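Home Features Mills Materials Back Issues Subscribe

Slower Looms, Fuller Rugs

March 4, 2022

The weaving floor at Ploremetti starts up before daylight. Four looms run along the north wall, and the oldest still makes the wool stair runners the company began with. Broadloom came later, then hotel work, and hotel work now pays most of the bills.

Hotels want a rug that can take rolling luggage and still look decent at checkout time. Ploremetti tried a nylon face for a while and went back to an 80/20 wool blend – it costs more per yard, but the pile stands back up after a night of traffic. The yarn comes from Herkov, a spinner that also dyes to order. A color match takes two rounds of samples if the customer is easy to please. A bank lobby in Favora took 31.

Last July the mill slowed its looms down. Output dropped, and so did the number of rolls sent back for missed tufts and bowed seams. The repair table, where menders fix flaws by hand with a curved needle, went from three shifts to one.

Backing is the next question. Latex has been the standard for decades and it holds well, but it makes old carpet hard to recycle. Ong, which supplies the current backing, is testing a felt version that can be pulled away from the face yarn. Trial rolls lie flat and cut clean. They also weigh more, and installers have noticed on the stairs.
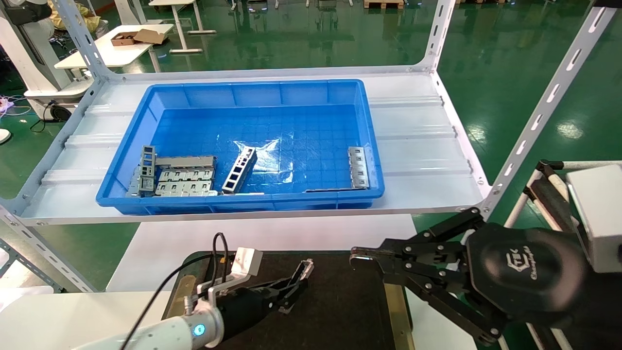
How long should a new wool rug be left before its first deep cleaning?

Around a year in a normal household, with regular vacuuming in between. Loose fiber in the first few months is normal and comes up with a plain suction head.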